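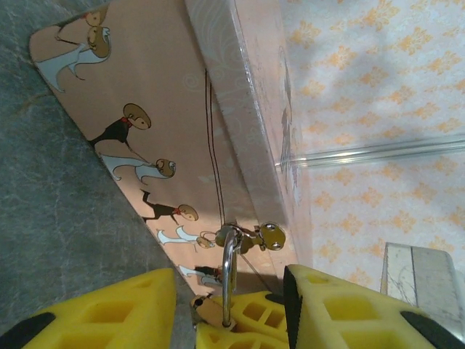 By Melur Lau | December 29, 2019 | Software

The wrist camera finally has its own planner, and I've been grinning all week! Until November our arm planned its whole reach from the overhead view, then closed its fingers and hoped. Now Anov, the new control layer Tania Liyanage has been writing, hands over to the wrist view for the last 40 millimeters and keeps correcting until contact.

Small shiny hardware is where we feel it most. Take the silver shackle on the box with the dancing cartoon characters on its pink lid: bright metal, a thin cord running across, a clear glass rod sticking out to one side. Our old segmenter merged all of that into one blob. Joni Eskola retrained it on 284 hand-labeled views (thank you, Joni, and sorry about your weekends) and it now gives the shackle a mask of its own, with a grasp angle attached.

Clear glass is still a headache. The depth map has holes wherever the rod is, so the planner treats those pixels as solid and steers wide, which costs us 2 seconds a reach. Arvo Ruotsalainen has a fix in review on the Litdale branch. If you want to try it, rebuild the message package first or the node won't start.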